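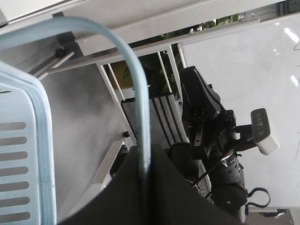

Lab diary / Grekberg arm study

Started at nine with the wrist camera check. The blue cable runs right across the view again, up over the top and down the middle, and the gripper takes up the bottom. I left it alone, because the question this month is whether the policy cares about that kind of clutter.

Method, so I have it written down: 500 demonstrations, one policy trained on wrist view only, one on wrist view plus the outside camera. Each gets 100 trials. Start positions come from the list Isabelle Bélanger drew up in March, same order both times.

Wrist only got 17 failures. Almost all were late grasps — the fingers closed after the part had slid. The two-view policy had 10. That gap is smaller than I expected and I don't trust it yet. Yusri Pangaribuan thinks the start list is too easy and wants the order shuffled. He may be right.

We argued about masking the cable out in software. I would like to run it unmasked first and then masked, with no retraining. He wants to retrain. We settled on doing mine first, as it only costs an afternoon.

Wrote up the counts after lunch and sent them to Isabelle. Still need to label the late grasps by hand.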